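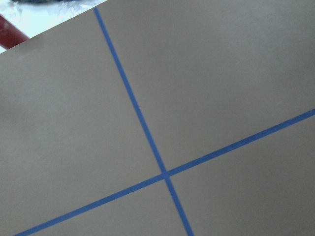 Saturday, April 25, 2026

OK so it's official. Kastura is leaving Prudine.

Sending this one early because my inbox is a mess and half of you have already forwarded me the same screenshot. Yes I saw it. Yes it's real. Label put out the statement last night, very short, very polite, the kind of thing that's been past a lawyer and then past the lawyer's boss.

The statement, the part that matters:

"Kastura has decided to step away from Prudine to focus on her own music. The band thanks her for everything and wishes her the very best. Prudine will continue."

And then a line from Donance (that's the label, for the new people) saying they're "proud to keep working with both." Both! So she isn't leaving the label. Just the band. Which makes the next company holiday party interesting.

Quick recap for anyone who came to this newsletter for the reality show stuff and doesn't follow the music side. Prudine is the four-piece with the sad song from the car commercial. You know it even if you think you don't. Kastura sings, she writes most of the words, she's the one with the silver boots. Ritu Gautam plays drums and has done most of the talking in interviews for the last couple of years, which in hindsight, hm. The other two keep to themselves and I've always respected that.

So what happened. Depends who you ask.

Version one is the nice version. She had songs that didn't fit the band, she asked to do a solo record on the side, everybody said sure, and then the side thing got bigger than the main thing. It happens all the time. Kastura more or less told this version herself on her Stories, late, no makeup, sitting on what looked like a hallway floor:

"I'm not mad at anyone. Please don't be mad at anyone for me. I wrote a bunch of songs and I want to be the one who decides what they sound like. That's it. I love those guys."

She did say "that's it" three times in under a minute. I'm only reporting.

Version two is the one going around the fan boards, and it's about money and credits. The theory is that the band splits songwriting four ways no matter who wrote what, always has, and that she asked to change it before the next album and got told no. There is nothing on paper to back this up that I've seen. But go look at the credits on the first two records. Four names on every song. Then look at the two new tracks that slipped out in November. One name. Hers. Somebody was going to notice and somebody did.

Version three is that she and Ritu Gautam were a couple, broke up, and couldn't be on a bus together. I get this one in my mail every single week. Neither of them has ever said so. Ritu was asked straight out on a radio call-in last year and said "people really want that, huh," and then talked about snare drums until the host gave up. I'm leaving it there. You can do what you want.

Now the part that's going to cost people actual cash. The shows.

Prudine had two nights booked at the Espinoza. Big homecoming thing, first time back in that room since they were opening for other people. The Espinoza holds 2323 with the balcony open and both nights went fast. A lot of you bought. I know because you told me, and then you told me how much parking was.

What's happening with them: first night is canceled. Gone, refunds. Second night is "going ahead in a new format to be announced." I asked the label what a new format is. No answer as of when I'm typing this. A guest singer? Instrumental? Ritu on vocals?? She did sing one verse of a cover at a benefit thing and she was good, I was there, kind of a low dry voice, nothing like Kastura's. I'd go see it. I may be in the minority. 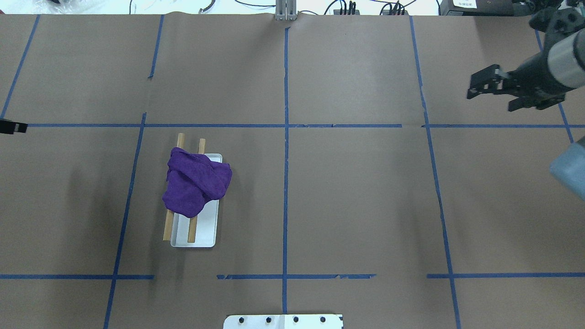 Refund stuff, quick, because this is where it gets annoying:

If you had the first night you should get the money back automatically to the card you used. If you had the second night you have to ask for it, and you only get 48 hours from when the email lands. So check your spam. Really. Mine went to promotions, next to a mattress sale.

The link in the first batch of emails was broken. You click it and you get a 404 page. They've sent a corrected one, subject line is exactly the same as the first so it looks like a duplicate, don't delete it. The second one is the one that works. If you bought from a resale site you're at the mercy of the resale site, sorry, I don't have any magic for that.

The fees are not coming back as far as I can tell. The email says "face value" in bold and then says nothing about fees. Draw your own conclusions. Several of you wrote to me in all caps about this overnight and I agree with the caps.

Anyway. What's next for her.

There's a solo single, finished, and people who've heard it say it's slower and stranger than you'd expect. One person who was at a playback told me it has no drums at all. None. Make of that what you will, I certainly did. No title yet that I can print. I was told one, then told by the same person an hour later that it had changed, so I'm not putting my name on it.

The album is supposed to follow "when it's ready," which could be summer and could be when my kid graduates. The label says this year.

She's also been seen having lunch with a producer everyone thought she wasn't speaking to. I'm not naming him because the person who sent me the photo asked me not to and because frankly the photo is the back of two heads. Could be anyone. But the table was on the patio and the waitress follows this newsletter, hi.

And the band? They're looking. There's talk of open auditions, there's talk of a singer they already picked and have been quietly rehearsing with since winter. If the second one's true that changes how you read the whole polite statement, doesn't it. "Kastura has decided." OK. When did she decide, and when did they?

Ritu posted one thing, a picture of her drum kit, caption "still here." No hearts, no exclamation point. Comments were off within the hour. They were about what you'd imagine before that.

My take, since you'll ask. I think she's been halfway out the door since the second album. Go back and watch the late-night performance, the one with the string section. She's singing to the ceiling. She doesn't look at any of them until the very last note and then she looks at Ritu and Ritu's already putting her sticks down. I've watched it way too many times this morning. My coffee went cold and I microwaved it twice.

I also think they'll be fine. Bands lose singers. Sometimes the second version is the one that lasts and the first one turns into trivia. The fans won't like me saying that. I have two Prudine shirts in my drawer, I'm allowed.

Who I feel bad for is the fan club people. They had a whole meetup planned before night one, buttons made, a banner, matching silver boots on some of them. Last I heard they're doing the meetup regardless, same diner, same time, and just not going to a show after. I think that's kind of great. If you're one of them and you want company, write back and I'll connect you with the person running it.

Couple of leftovers from last issue before I run:

I said the Prudine vinyl reissue was coming on red. It's coming on clear. Red was the mock-up. Three of you caught it and one of you was pretty rude.

I also said Kastura was "from the coast." She's from inland, two hours from any water, her mom emailed me. Very nice email. Sorry to her mom.

And no, I still don't know who the voice on the hidden track is. Everybody asks. I've asked. The band thinks it's funny that I keep asking. If the breakup means someone finally feels like talking, my address is the same as allways.

If anything comes in on the second Espinoza night I'll send a short one, even if it's just a line. Don't request your refund on my say-so and don't skip it on my say-so either, read the email, look at the clock on it, decide. I'm keeping mine for now. Balcony, left side, behind a pole most likely.

Reality show recap is coming tomorow, I haven't finished the episode. Please don't tell me who went home.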